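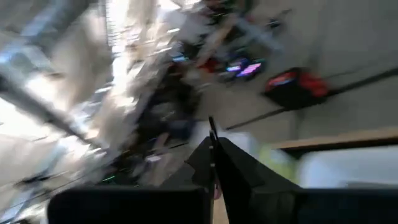

How long does it take to show a robot arm one simple task?

Longer than doing the task, and most of the extra time goes into starting over. Picking a small thing up off the floor takes a person a second or two. When I do it through the arm, a decent demonstration runs closer to a minute at first, and I throw away plenty of them before I get one I want to keep.

I have been at this since January and I have 1,719 demonstrations saved. All of them are one of three jobs: pick something up from the floor, move it from one spot to another, or put it in a container. I started writing notes for myself and they got long enough that I am putting them here.

The way I do it

There are two common ways to show an arm what you want. One is to take hold of the arm and push it through the motion while it records the joint positions. The other is to drive it from a distance with some kind of controller. I have tried both and I use the second one for nearly everything now.

Moving the arm by hand feels natural for the first ten minutes. You hold it near the wrist, bring it down, close the fingers with a button, lift. My trouble was that my own hand and sleeve kept ending up in the wrist camera's view. If the recording has my sleeve in it every time the fingers close, then my sleeve is part of the lesson. I also pushed harder than I needed to, and the arm has no way of knowing which part of a push was meant.

Driving it remotely is slower to learn. I use a small controller called the Plamley, a stick with a trigger on the side. Moving the stick moves the gripper, and the trigger closes the fingers. The software on the other end is Pons, which takes the stick position and works out what the joints should do, and writes everything to disk along with the camera picture.

My first week with it was bad. I kept turning the wrist when I meant to move sideways. I would also look straight at the object and drive from that, and then the recording from the wrist camera made no sense when I played it back. The fingers would drift off, correct, drift off again. From where I was sitting I could see exactly what I was doing. From the wrist there was nothing to explain it.

So I made a rule that I drive from the wrist picture only. I sit with my back to the arm and look at the monitor. If I can't tell from that picture where the object is, the arm can't either. This made me much slower for a while and then it stopped mattering.

Picking things up off the floor

A table is easier. The height is always the same and there is usually one color behind the object. I went to floor work because that is what I want the arm to do in the end, which is pick up small things that get left lying around.

The hard part is the last few inches. Coming in from far away you can be sloppy, and the arm seems to learn the general direction from a small number of tries. Close in, the fingers start to cover what you are trying to grab. With a thin object you can lose sight of it completely if you come straight down on top of it. I come in low and from one side, with the object pointing away from the gripper, and keep it in the gap between the tips for as long as I can.

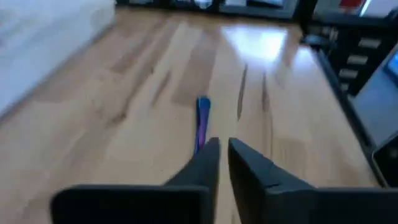

Lined up on a small blue and purple piece on the wood floor, fingers open.

Glare is the other thing I had to learn about. A wood floor with light on it has a patch that goes nearly white in the camera, and the patch moves as the wrist moves. I used to close the curtains for every session. Then the arm would do fine with the curtains closed and badly with them open, so now I record both ways and write down which is which.

Slow down before you close

If I could go back and tell myself one thing it would be to slow down before closing the fingers. I don't mean stop. In my early recordings I would stop dead over the object, think for a second, and then close. The arm learned the stop. It would come down nicely, hang there, and sometimes never close at all. There were 171 recordings with a long pause in them and I took every one of them out. The hanging mostly went away after that.

Going fast is bad in a different way. When you swing the wrist around quickly the camera picture smears and everything runs together. A few smeared moments between one place and another don't seem to hurt. A smeared approach is useless to me, and I delete it.

What I keep and what I delete

I keep a try if the object was picked up and I could follow the whole thing from the wrist picture. I also keep some where I missed, as long as I backed up and got it on the second attempt. I used to delete those. Then I noticed the arm had no idea what to do after a miss. It would close on nothing, lift, and carry the nothing over to the container as if all was well. I recorded 203 tries where I missed on purpose, backed off a little, and came in again. It recovers from a near miss now more often than it doesn't.

I delete anything where I bumped the floor hard, anything where a cable pulled on the arm, and anything where I changed my mind halfway. That last kind is easy to spot in playback. The gripper heads for one thing and then goes for another, and there is no reason for it that you could get from the picture.

I delete on the same day. If I leave it for the next session I get soft about it and keep too much.

Moving things around

For a long time I cleared the floor before each session and put the object in the same general area. The numbers looked good and they fell apart as soon as there was anything else in view. Now I leave things out, and I move the object to a new place after every single try. I turn it too. A long thin thing lying crossways needs a different wrist angle than one lying lengthwise, and if you only ever show one angle, that is the angle you get.

I also change where the arm starts. This was a pain to set up because Pons wants to go back to its home position between recordings. There is a setting to turn that off, under the session options, and it does not stick when you restart. I have lost part of an evening to that more than once.

Equipment notes

The fingers on my gripper are the tapered ones from Zudura. They are better than the flat ones I had before for anything narrow, and worse for anything round, which tends to squeeze out the front. I haven't found one pair that does both.

The wrist mount is from Wivuvden. It is fine. The screws work loose, and if the camera shifts even slightly then the new recordings don't match the old ones. I put a paint mark across each screw head and the plate so I can see if one has turned, and I check the marks before I start.

I take a break every half hour. My driving gets worse before I notice it getting worse, and I can see it in the recordings afterward, where the approach starts to wobble.

Next I want to try two objects close together and show it which one to take first. I have done a few of these and deleted all of them. I kept catching the second object with the outside of a finger on the way in. I think I need to come in at a steeper angle, which goes against what I wrote further up, so I will have to see how the two get along in the same set of recordings.

Posted 2019-06-15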